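Minutes, Narkari review meeting, October

Present: Joanne Blackburn (chair), Bonifacio Alcaraz, Nerea Urquijo, Soledad Vidal, and me, Doaa Zerouali, taking notes again.

We got going at 9 with coffee and no sign of Soledad, who was stuck on the phone with the ice supplier and joined us during item 2.

1. Last month's minutes

Fine with everybody, except that I spelled Flavotska wrong all the way through. Fixed now. Sorry, Bonifacio!

2. Narkari, the arm kit

This took up most of the morning. For anyone reading who missed the last meeting, Narkari is the bar-prep kit Jamlow wants us to take for the Palacios bar: the arms, the grippers, the software and a support line, all on a monthly plan. Joanne wants a yes or a no from us before the holiday bookings start coming in.

Bonifacio went over how he'd like the station laid out, which is pretty much paper down over the table, a cutting board in the middle and whatever the job needs on top of that. He's all for the paper (you roll it up and toss it at the end of a shift). I said it wrinkles and I'd much rather have a proper mat I can wipe down. We went back and forth on that for way too long and Joanne moved us along.

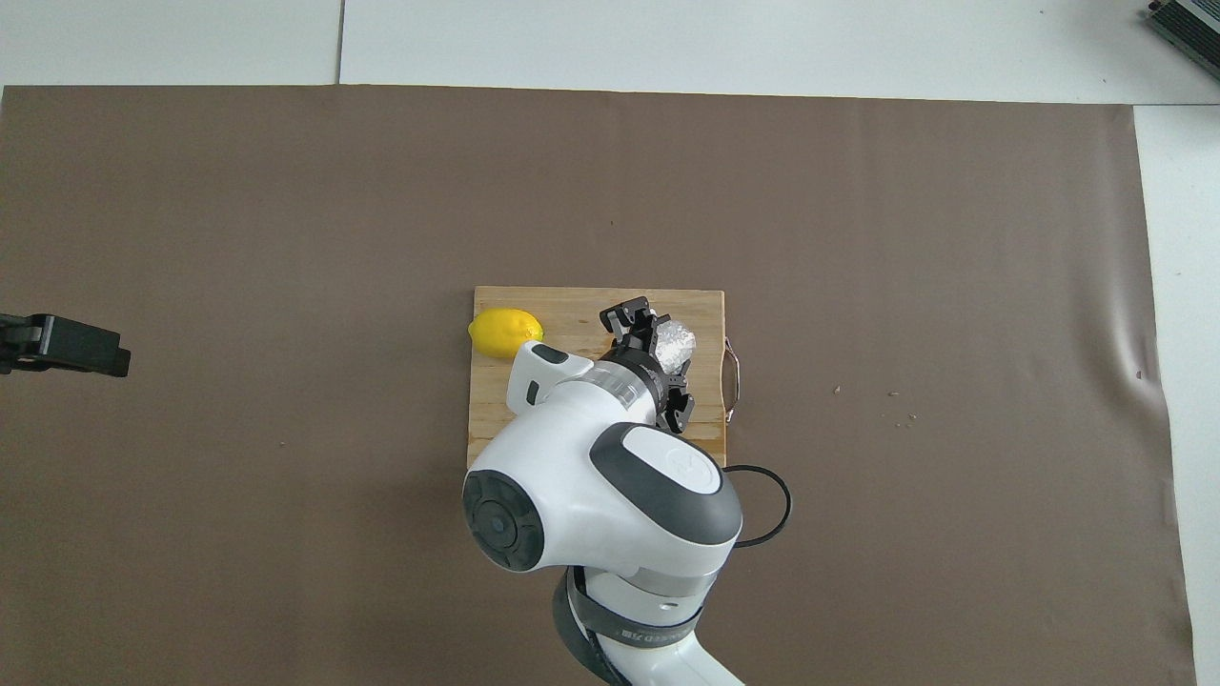

Nerea had the plan from Jamlow printed out and walked us through it. There's a 20-day trial, then it goes month to month, and we have to give 10 days' notice if we want out. I like that a lot better than the yearly deal they started with! Training is included for two people. She thinks that should be me and Bonifacio, and I said yes before I'd really thought about my schedule.

What isn't in there is spare fingers for the grippers. Nerea asked Jamlow twice and got a nice email back both times with no price in it. Joanne said she won't sign anything until that number is on paper, and we all agreed with her.

Soledad (here by now, ice sorted out) wanted to know who cleans the thing. Fair question. The sales sheet says "wipe with a damp cloth," and she pointed out that citrus and syrup get into everything and a damp cloth doesn't cut it on our regular gear. She'd like a written cleaning routine from them, joints and cables included.

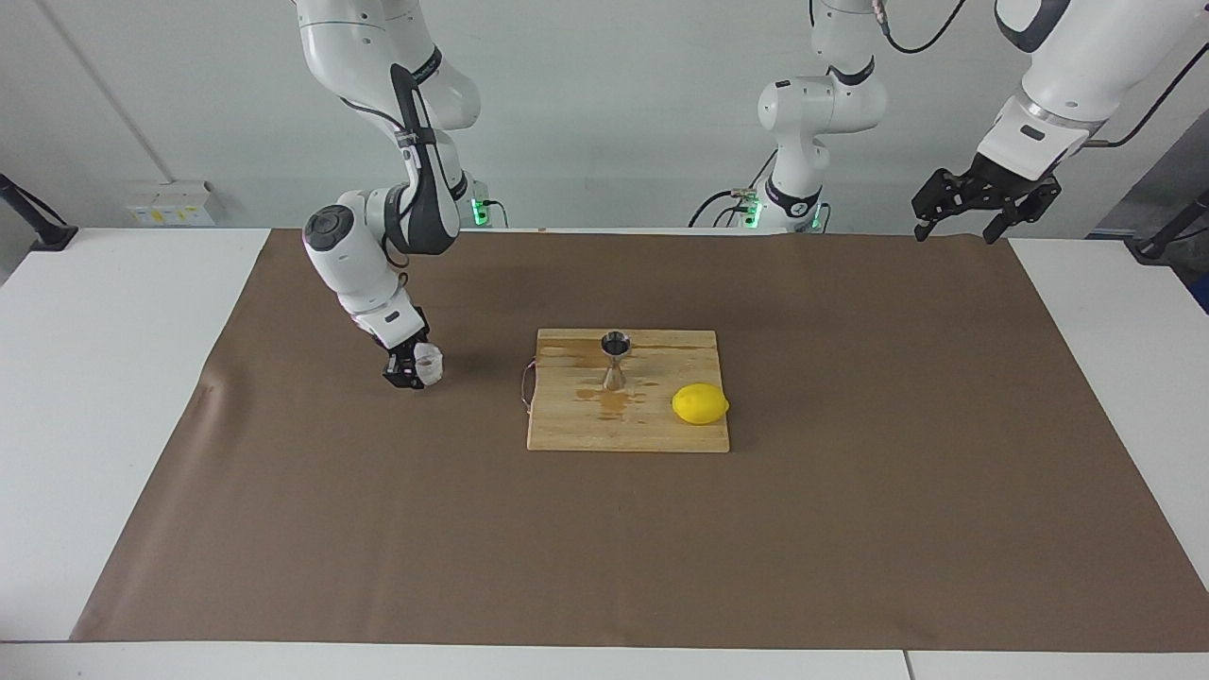 We also talked about pouring. Bonifacio would love to have it measure for the Flavotska menu, and I get why, it's a fussy menu. I'd start smaller, with setting out and clearing away, and leave the measuring to people until after the trial. Joanne sided with me, Nerea sided with Bonifacio, and Soledad said ask her again in two weeks. So that one stays open.

Agreed: we go for the trial if Jamlow answers on the fingers and the cleaning. Nerea writes to them today.

3. Flavotska menu

Short one. Cards are at the printer, 100 of them. Soledad caught a typo in the second drink and has already called it in.

4. Anything else

The back door at Palacios still sticks. Joanne will call the landlord.

To do
Nerea: email Jamlow about finger prices and a cleaning routine
Bonifacio: price out paper rolls AND a wipeable mat, please
Doaa: check my shifts against the training days
Joanne: landlord, door

Next meeting is in two weeks, same place, 9 again. Soledad is bringing breakfast.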